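I bought the Skulletwood wire rack in March, mostly in a huff. My old one had gone rusty at the corners and was leaving little orange marks on the bottoms of my scones, which is nobody's idea of a treat. The Skulletwood was £15 in the Vasilakis kitchen shop in Narkberg, and I very nearly put it back because the one next to it was cheaper (and had folding legs!). Glad I didn't.

First things first – it's flat. I know that sounds like faint praise but my last two both rocked, and if you've ever tried to ice a lemon drizzle on something that tips every time you lean on it, you'll understand. I've had it in use for months now and it still sits nicely on the worktop.

The other thing I like is how close together the long bars are. Biscuits don't sag between them while they're still soft, and I've stopped losing the ends of my shortbread down the gaps. There are crossbars as well, so a heavy fruit cake doesn't make it bow in the middle.

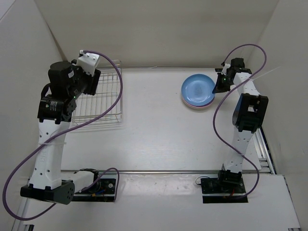

Cleaning is where I'd knock a bit off. Dried icing gets into the places where the bars meet and it does not want to come out. A soak and an old toothbrush sorts it, but I do grumble. I've put mine through the dishwasher more times than I should admit and there's no rust so far, touch wood, although the label said hand wash only, so don't blame me if yours goes funny.

I also use it for things that aren't baking – draining washed jars, resting a roast chicken over a tray, and drying orange slices at Christmas (I did 52 of them last year and the house smelt wonderful). It's been handy for bacon under the grill too, though my tray is a touch too small for it and I have to balance it at an angle. Measure yours before you buy!

My sister-in-law has the Nodville version, which cost her £26. It's a bit shinier. We put a batch of rolls on each and I couldn't tell you any difference at all in how they cooled.

Four and a half stars from me, with the half lost to the icing business. I'm going back for a second one before the school fair, when I've got 100 fairy cakes to do and nowhere to put them.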